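Thread on moving a kitchen out of a second-floor flat, written up while I still remember it. May 20, 2024

1/ We moved from Skarora to Zamport. The furniture took a morning. The kitchen took most of a week, and it's the part people keep asking me for tips on.

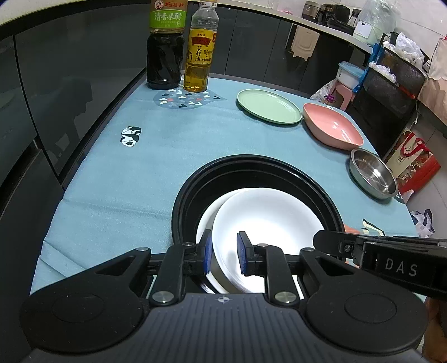 2/ Start with the cupboard you open least. Ours was the one over the fridge: a fondue set, cake tins, a jug with no handle. Most of it went to the charity shop and we didn't pack a single thing from it.

3/ Plates travel on their edges, like records. Flat stacks crack from the bottom up. Crumpled paper at the base, one sheet between each, more paper on top.

4/ Small boxes for anything heavy. I used a big one for tins and the bottom went on the stairs. Chickpeas as far as the bike rack.

5/ Quotes. Sleiman wanted 65 an hour with 2 people, Fullik wanted 70 with the van included. We went with Fullik. Sleiman would have charged extra for the stairs, so do ask about stairs.

6/ The whole move came to £1,477, and that's with the cleaning and a new hose for the washing machine. The old hose had perished and I only noticed when I unscrewed it.

7/ Run the freezer down early. We didn't, and ate fish fingers and frozen sprouts three nights in a row.

8/ Label the side of the box, not the lid. Once they're stacked you can't see a lid.

9/ Keep out a kettle, mugs, a sharp knife, washing-up liquid, a tea towel and loo roll. Put them in a bag and carry it yourself.

10/ Still haven't found the tin opener. Lease here runs to September next year so there's time. If anyone in Zamport wants flattened boxes, I've got over a dozen in the hall, message me.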